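Babita Goel
21 April 2020

1/ Notes on keeping dust and grit out of moving joints, mostly from two years of maintaining bench equipment at Datska. Short thread.

2/ Grit does more damage than load. A grain in a bearing seat cuts a groove, the groove sheds more particles, and the wear rate climbs from there.

3/ Rubber bellows are the usual answer. Ours from Kowalczyk cracked at the folds after roughly 900 hours. The crack always started on the inside of the bend.

4/ Fabric sleeves last longer but let fine powder through. Check the weave, and wash at 30 degrees. Hotter and they shrink onto the fitting.

5/ Plastic wrap is fine for a short job – sanding, spraying, cutting board. Leave slack at the joint or it tears on the first full bend. Tape to the wrap, never to the seal.
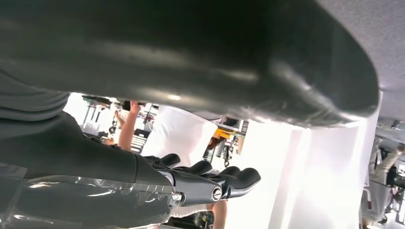

6/ Grease. Wipe off the old film before adding new. Old grease holds everything the cover let in. I use a lint-free cloth and change it every 20 fittings.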